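Forum des projets étudiants — Atelier Brustaseo
Sujet : Manipulation de textiles, choix de la prise avant le pliage
Section : Projets de second semestre
6 réponses

equipe_jemura
Bonjour à toutes et à tous,
Notre groupe prépare l'épreuve de pliage du concours Brolton. Le règlement impose de saisir une pièce de tissu, de la présenter dépliée au-dessus du plateau, puis de la déposer. Nous disposons de 315 essais enregistrés et hésitons entre une prise par le coin et une prise au milieu du bord supérieur. Nous souhaiterions recueillir l'avis des groupes ayant déjà traité ce point.

ogundipe_labo
Bonjour,
Le groupe Ogundipe a retenu la prise par le coin dès le mois de novembre. Le tissu tombe alors selon une diagonale prévisible et l'estimation du second point de saisie s'en trouve simplifiée. Nous déconseillons la prise centrale, qui produit des plis difficiles à modéliser.

referent_technique
Il convient de rappeler que l'article relatif à la dépose ne privilégie aucune des deux méthodes. Le jury évalue la planéité finale et le temps d'exécution, limité à 70 secondes par pièce. Les groupes sont invités à justifier leur choix dans le rapport.

mecatro_b2
Je me permets d'exprimer un désaccord avec le groupe Ogundipe. La diagonale est prévisible pour un carré de coton uni ; elle l'est beaucoup moins pour une pièce doublée ou bordée. Sur nos 1033 séquences, la prise par le coin a entraîné davantage de reprises.

equipe_jemura
Merci pour ces réponses.
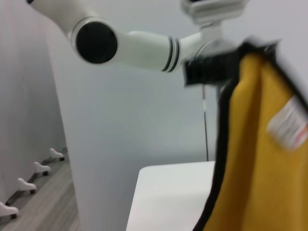
La détection du bord reste notre principale difficulté, davantage que la prise elle-même. Notre algorithme recherche un contour contrasté afin d'estimer l'orientation de la pièce suspendue. Avec le tissu jaune moutarde, le liseré noir qui descend le long du côté gauche constitue un repère intéressant, mais le flou de mouvement gêne la segmentation dans les plis. La petite étiquette d'entretien blanche pose une autre question : faut-il la masquer lors de l'apprentissage ou la conserver comme indice ?

ogundipe_labo
Nous recommandons de la masquer. Un modèle qui s'appuie sur une étiquette échouera sur les pièces qui en sont dépourvues. S'agissant du flou, une pause de stabilisation avant l'acquisition nous paraît préférable à tout filtrage, même si elle réduit la marge sur le chronomètre.

mecatro_b2
Je serais plus réservé quant à la pause — elle pénalise les groupes dont la trajectoire est déjà lente. Une réduction du temps d'exposition, avec un éclairage adapté, mériterait d'être essayée en premier lieu.

referent_technique
Les deux solutions sont conformes au règlement. Le groupe Jemura voudra bien déposer ses résultats comparatifs dans l'espace partagé, sous la référence 3452, avant la revue intermédiaire de mars.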